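4.2 What happened at the kitting bench

I should say up front that I came to Plundell expecting to write about speed, and I ended up writing mostly about talk. Before the arms went in, kitting at Plundell meant people sitting along a bench, picking boards, connectors and wire leads out of bins and making up trays for the repair line. It was dull work and everyone I spoke to said so, but it was also where you heard who was leaving and which supplier had messed up again. The two-arm cell took over a good part of that in January, and the people who used to fill trays now look after the cell, check what it has done and deal with whatever it can't pick up.

The layout was kept close to the old bench (Figure 4). Parts go in bins on both sides, the shared tray sits in the middle, and the small stuff is what causes the trouble. A round board is pretty forgiving. A thin lead with a tiny plug on the end is a whole other story! 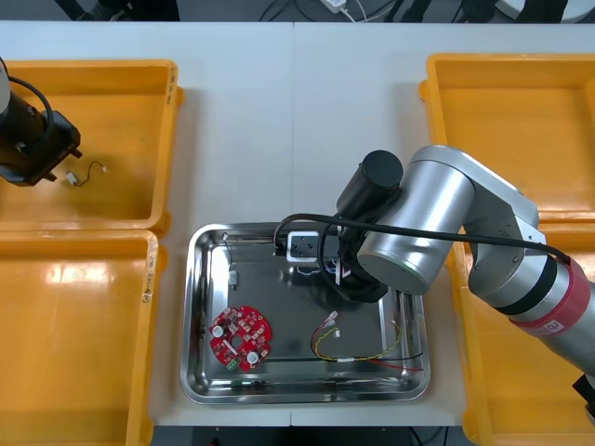 Figure 4. The two-arm cell at Plundell, with a steel tray between the yellow bins.

I went through the shift log for the weeks I was there. It has 2,730 picks in it, and 203 of those were marked as needing a person to step in. I had guessed that the step-ins would feel like a nuisance, and for some people they did - you can't settle into anything else when you may be called over at any moment. But several of the longer-serving workers liked them. They had strong views on how a wire should lie before anyone (or anything) tries to grab it, and for the first time those views were being written down.
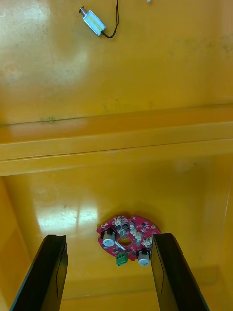 That writing down is the part I keep coming back to. Under the old setup, knowing how to handle awkward parts was just something you had, and it never showed up in a job title. Now there is a notes sheet with 157 entries, and the Zorier software gets adjusted from it. The people adding to it are still on the same pay grade as before, which came up in nearly every conversation I had. I don't think the managers were hiding from the question. They had planned for fewer hands at the bench and hadn't planned for the advice.

The quiet was the other big topic. With one person minding the cell, breaks became the main chance to chat, and those are short.
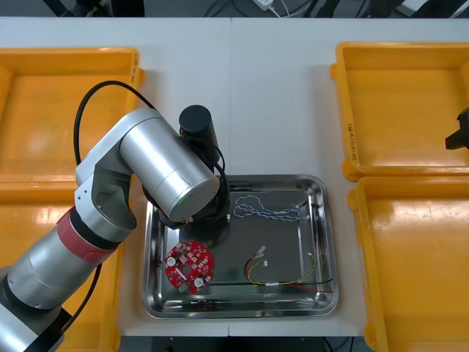

Feven Tufa told me she missed the bench more than she had expected to, though she wouldn't go back to filling trays all day. What she wanted was a second person on the cell, and a say in which parts get moved over to it next. She had asked for both and was still waiting on an answer when my visits ended.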